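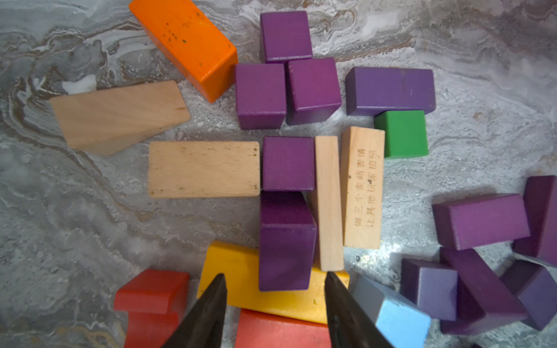
Wooden toy blocks on a marble-patterned surface.

Trirgate to lose a moon in third Driltia novel

The third and final book in the Driltia series goes on sale in November, and its publisher, Dralcombe, has confirmed that it runs to 361 chapters. Most of them are short. One is said to consist of a single docking request and the reply, which is no.

Readers who have kept up will recall that the second book left the colony ship Vergara parked above the mining world of Trirgate with 30 days of air and a crew split over whose turn it was to be captain. The new one, The Trirgate Tenancy, picks up on day 20, the author having decided that the early part of a siege is mostly paperwork. The paperwork has been moved to an appendix.

Dralcombe's blurb promises "a reckoning that will shake Driltia to its core", a bold claim for a planet that was established in book one as hollow. The publisher says the matter is dealt with in the text. It also says a moon will be lost, and would like it understood that "lost" is meant in the sense of mislaid.

The series began as a free serial and picked up a loyal following, largely among people who enjoy arguing about fuel. Early copies of the finale have already started a row over whether the Vergara could turn round in the space allowed. A diagram has been posted. So has a second diagram, correcting the first.

The hardback and ebook come out together, with the audiobook to follow once a way has been found to read out the Trirgate alphabet, which has no vowels and one smell. Anyone ordering early from Dralcombe gets a fold-out map of the Driltia system. It shows the moon.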